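Evening Kitchen Assistant and Dishwasher (part-time) – Skarkasness Community Supper Hall

Posted Monday, March 5, 2018

We are looking for one more pair of hands for our evening kitchen, and we would like to find somebody who wants to stay with us for a good long while. The last person in this job was here so long that half our regulars thought the place belonged to her, and she has now moved south to be near her grandchildren. We miss her very much, and we also miss her pie crust, but the pots have to be washed and the onions have to be chopped, so it is time to write this ad.

The Supper Hall is on the lower end of Flodeck Street in Skarkasness, in the brick building that used to be the Mahmoudi bakery. The old bread ovens are still in the back wall and one of them still works, though it takes its time and likes to be lit by someone who isn't in a hurry. We serve a sit-down supper four evenings a week, Tuesday through Friday. People pay what they can manage, and if that is nothing, they eat the same meal at the same table. On a busy night we feed 179 people, which is how many chairs we own, and on a slow, rainy night we might have the radio louder than the dining room.

What the job is like

You would come in at 3 in the afternoon and go home when the kitchen is clean, usually by nine. The first couple of hours are prep. That means peeling, chopping, rinsing greens, portioning out butter, and getting the big soup pots up onto the burners with somebody on the other handle. Our cook plans the menu on Monday from whatever the farms and the grocery store have sent over, and she changes her mind on Tuesday when the truck comes and it's all cabbage. If you like knowing a week ahead exactly what you'll be doing, this may drive you a little crazy. If you enjoy a pile of cabbage as a kind of puzzle, you will get along with her fine.

Once the doors open you move over to the dish room. We have a good machine, a Skanidar pass-through that we saved up for, and it does the plates and cups quickly and well. The sheet pans and stockpots still get done by hand in the deep sink, and there are plenty of them. It is hot in there in summer. We have a fan and we prop the alley door open, and you are welcome to step out and get some air whenever you need to, only please tell someone so the racks don't pile up.

After supper everybody who is on shift sits down and eats together before the final cleanup. We are fairly stubborn about this. The floor can wait twenty minutes, and it's the time of day when we find out how everyone is doing. Whatever is left over gets boxed up, and you can take some home with you.

Who we are hoping for

You don't need restaurant experience. We can show you how to hold a knife and how to stack a rack, and the machine will be second nature to you by your third shift. We care a good deal more that you show up when you say you will and that you are kind to people who are having a rough evening. Some of our guests talk a lot, some don't want to talk at all, and a few will tell you the soup needs salt every single night of the year. (They are sometimes right.)

You do need to be able to stand for most of a shift and to lift 40 pounds, which is a full crate of potatoes. If you can do everything except the lifting, write to us anyway, as we have swapped tasks around before and would be glad to talk about it. You must be at least 18, and you'll need a food handler card within a month of starting. We pay the fee for the card and for the time you spend in the class.

Any language you speak besides English would be very welcome in our dining room.

Hours and pay

The job is three or four evenings a week, your choice, and we try to keep your evenings the same from week to week so you can have a life outside of us. Pay is above the state minimum and we will tell you the exact rate when we first speak on the phone, before you spend any time on an interview. You get paid sick time from your first day, a pair of non-slip shoes, and aprons that we wash for you. The hall closes for the last week of August and between Christmas and New Year's, and both of those breaks are paid. Anyone who is still with us in September of next year also gets a thank-you bonus of $1000 – a neighbor left us some money for exactly that purpose, and we think it was a lovely idea.

The bus stops right outside, and there is a rack for bicycles in the alley. Parking on Flodeck Street is difficult after five o'clock, but since you'd be coming in earlier you should be all right.

How to apply

Please send us a short letter, on paper or by email, or stop by the side door between two and three on any day we serve supper. Tell us a little about yourself, which evenings you could work, and the best time of day to call you. A résumé is fine if you have one, but please don't stay up late making one for our sake. We would also like to hear what you cook at home when you're tired, mostly out of curiosity and partly because the cook collects ideas.

We will read every letter and answer every letter. If we think it could be a good match, we'll invite you in for one paid trial evening, supper included, so you can see how you like us. 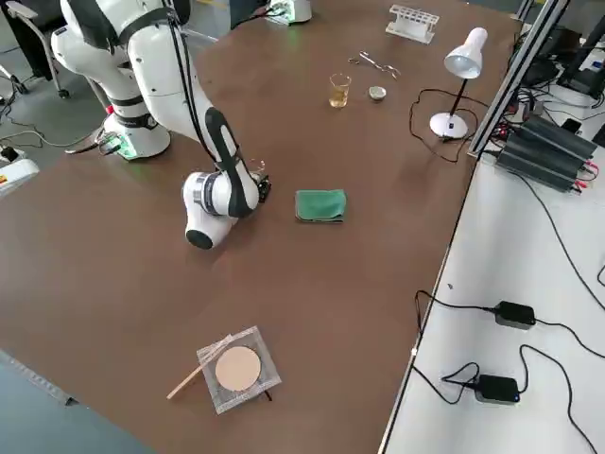
If you can't start right away, please say so in your letter and tell us when you could. We have managed with a thin crew all winter and can manage a few weeks more for the right person. The side door is the green one, and the bell doesn't always ring, so knock hard.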